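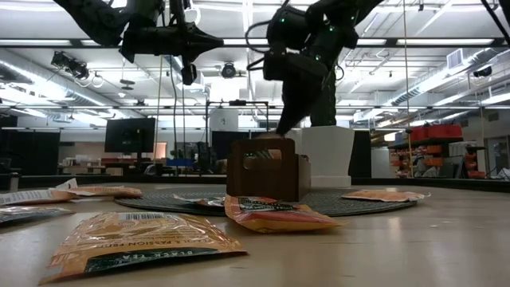

Tea packets, caddy and round mat on the table.

Search the help pages Type your question Go

Tea Caddies and Tea Packets: Your Questions, Our Doubts

Reading time: 6 minutes

Jannik Wunderlich answers the mail on this page. He has owned too many tea caddies and is not easily sold another. Gilang Sutanto checks the answers and takes out the worst of the grumbling.

Do I need a tea caddy at all?

Probably not. If you drink one kind of tea, the carton it came in does the job and costs nothing. A caddy starts to make sense when you buy single foil packets in several flavors, or when people keep giving them to you in December. Even then a cereal bowl will hold them. What a caddy gets you is packets standing on edge, so you can flip through them without dumping the lot out on the table.

The Closta listing says its caddy "holds up to 200 packets." Is that true?

I doubt it. Sellers who quote a number like that usually have thin paper tea bags in mind, packed tight, with no outer wrapper. Foil packets trap air and they don't squash flat. Some are far bigger than others, too, and a big passion fruit black tea pouch takes up the room of several small ones. Ignore the number. Lay your own packets next to a ruler, measure the widest one, and compare it with the inside width of a compartment. If the listing only gives the outside measurements, write and ask. If they don't answer, buy something else.

Should I get one with dividers?

This is where I change my mind every year. Dividers keep packets upright when the caddy is half empty, and that's worth something. They also fix the size of the slots forever, and tea companies change their packets whenever they like. A tall middle divider with a handle cut through it seems the most useful sort to me. You get two sides and something to carry it by. The narrow boxes with lots of thin partitions look tidy in the store, then you get home and your favorite won't go in.

Which way should the packets face?

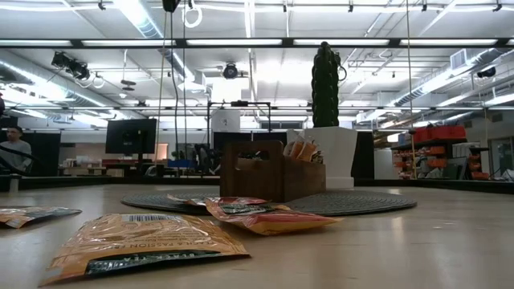 Sort by what you reach for, and put those nearest the front. Color coding falls apart fast with tea. Half the fruit flavors come in orange or red foil, and the makers seem fond of dark green for the labels, so a row sorted by color tells you very little at seven in the morning. Stand them with the printed name at the top if the name is printed along the short side. If it isn't, you'll be pulling them up to read them whatever you do, and no box is going to fix that.

I read that I should empty the whole caddy and sort it every month. Should I?

Once in a while, yes. Every month sounds like advice from someone selling labels. When you do it, take everything out and spread it on the table where you can read it. Put doubles together. Look for dates. Wipe the inside of the box with a dry cloth and pay attention to the corners, where tea dust collects. Then put back what you'd drink this week and find another spot for the rest.

The Vurkier sorting method has 6 categories (morning, evening, guest, fruit, herbal, "discovery"). I tried it. Everything ended up in "discovery."

Does foil keep tea fresh forever?

No, and a packet that says "sealed for freshness" hasn't promised you anything you can hold it to. Foil does a decent job against light and damp as long as the seal is sound. A crumpled packet isn't necessarily a spoiled one. Run a finger along the seams and squeeze gently. If air comes out, use it soon or let it go. Flavored teas fade before plain ones in my experience, and fruit flavors are the first to taste like warm nothing.

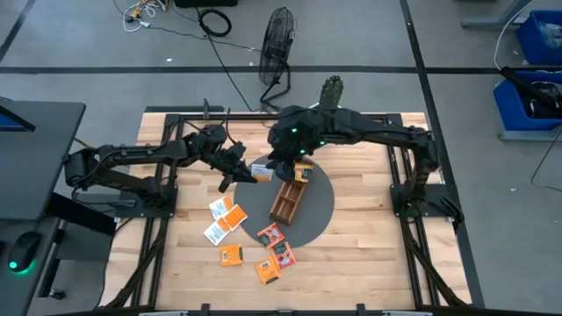 What about teas I know I won't drink?

Give them away while they're still in date. Don't keep them in the caddy out of guilt. Gilang keeps a jar for these at the office and says it empties itself, although I've noticed the same licorice one in there for a long while.

Is a woven mat under the caddy worth having?

It depends on your table. A mat saves light wood from scratches when you drag the caddy toward you, and a dark one hides tea stains. It also collects crumbs in the weave. The Yakubu catalog calls its round mat "the heart of the tea table." It's a mat. Shake it out over the sink and don't pay extra for the poetry.

Do I need a tray, a planter or something tall behind it?

You don't need any of it. A plant shape on a white stand looks fine behind a low wooden box, and if you like it, put it there. Leave enough room to get the caddy out without knocking anything over.

Fakitz advertises "1,000 happy tea drinkers." Do you recommend their box?

I haven't tried it, so no. I'd also like to know how they counted.

Can I wash a wooden caddy?

Not in the sink. Use a damp cloth, then a dry one, and let it air with the open side up for 2 hours before the packets go back in. If it smells of peppermint after that, it will always smell of peppermint. Keep peppermint in it.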